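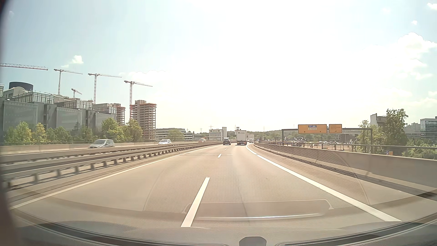 Figure 1. Motorway driving towards a city centre, with a box truck ahead in the same lane.

4.2 Supervised automation on the delivery runs

The case for the Skirnura driver-assistance package at Zitstead rested on a claim about fatigue. With steering and following distance handled by software, couriers were expected to finish a shift fresher and so take on more work. The Zitstead depot raised the planned load by 6 drops per shift before any measure of fatigue had been collected. We find that sequence hard to defend.

Our material consists of 2525 logged handovers, meaning moments when control passed back to the driver, and shift diaries from 34 couriers. On motorway stretches handovers were rare, and several diaries call these sections dull. One courier wrote that watching the wheel was "more tiring than holding it". The supplier's dashboard records the same minutes as rest. We don't see how it could know.

Urban legs looked different. Drivers took back control early and often, usually well before the system asked them to, and many switched it off until they were clear of the shops and tram stops. Around 200 of the handovers were scored by the Plotuline software as unnecessary, a label that fed into the monthly coaching talks. Some couriers then delayed taking over to protect their score – a poor result for a safety product.
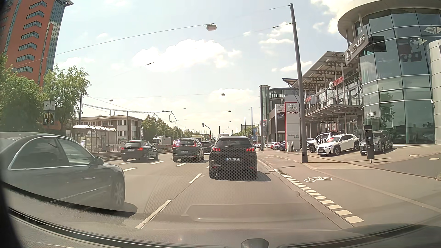

Moriarty, replying to a draft of this section, objected that we had judged the package on its first months and that early scoring rules are always crude. We accept the point about timing. The rules had still not been changed by November, and the extra drops were still on the roster.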